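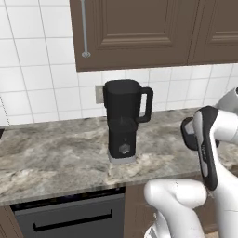
Smoothies, soup and the great kitchen cleanout: a thread

Home · Threads · Topics · Saved · Sign in

Filed under: Home & Kitchen / Small Spaces

Last updated: May 28, 2024

1/ Okay, so we moved into the Mondari building in April and I have been unpacking kitchen boxes ever since. Going to post what I've learned, mostly so I don't do it all over again next time (there will be a next time, my lease is short).

2/ First thing: I owned 48 food storage containers. I know because I sat on the floor and matched every one of them to its lid. I won't tell you how many lids had no container. It was a sad evening!

3/ What I kept: the square ones that stack, the glass ones my aunt gave me, and one giant tub that only ever holds cookie dough. Everything else went in a bag by the door and out to the Eneton donation shop the next morning before I could change my mind.

4/ Spices next. I had 4 jars of cumin. Four! All opened. I poured the two that still smelled like something into one jar and let the rest go. If you open a jar and have to stick your nose all the way in, it's done.

5/ Somebody is going to ask about the drawer. Yes, the drawer is still full of batteries, takeout menus and birthday candles. I'm leaving the drawer alone, the drawer and I have an understanding.

6/ Counter space was the big fight. My rule now is that a thing lives on the counter only if I use it every day. Kettle stays. Toaster stays on probation. The stand mixer went to the hall closet, and it's so heavy that I now think hard about whether I want a cake.

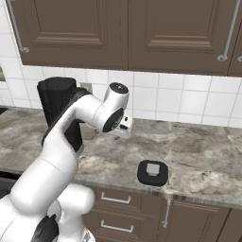
7/ The mixer, by the way, was a wedding present, so getting rid of it isn't up to me alone. We talked it over at dinner and agreed it gets one more winter. If it makes fewer than 10 cakes it goes to my sister, who bakes every weekend and has wanted it for years.

8/ Pantry shelves: I priced the fancy pull-out kind from Sison and the quote came back at $598. For shelves! I bought plain wire risers and a roll of liner and spent the difference on groceries – no regrets so far.

9/ Labels. I went back and forth on these. Masking tape and a marker won, mostly because I change my mind about where the rice goes every couple of weeks and peeling tape off is easy. My handwriting is terrible but we're the only ones reading it.

10/ A few of you asked about the Goramine meal planner I mentioned last time. I stuck with it for three weeks. The shopping list part is great. The recipes assume I have fennel in the house at all times, and I do not. Keeping it for the list.

11/ Things I'd still like to figure out: where do people put baking sheets? Mine are standing up next to the fridge and they fall over with a noise like a car crash every time I shut the door. Also, pot lids. I hate every solution for pot lids.

12/ Best tip from the replies so far is a tension rod under the sink to hang spray bottles on. Did it last night, took me five minutes, and now I can see the back of that cabinet for the first time. There was a sponge back there I don't want to discuss.

13/ Linen closet is up next, I'll start a new thread for that one. Send me your baking sheet ideas in the meantime, please – the downstairs neighbors would thank you too.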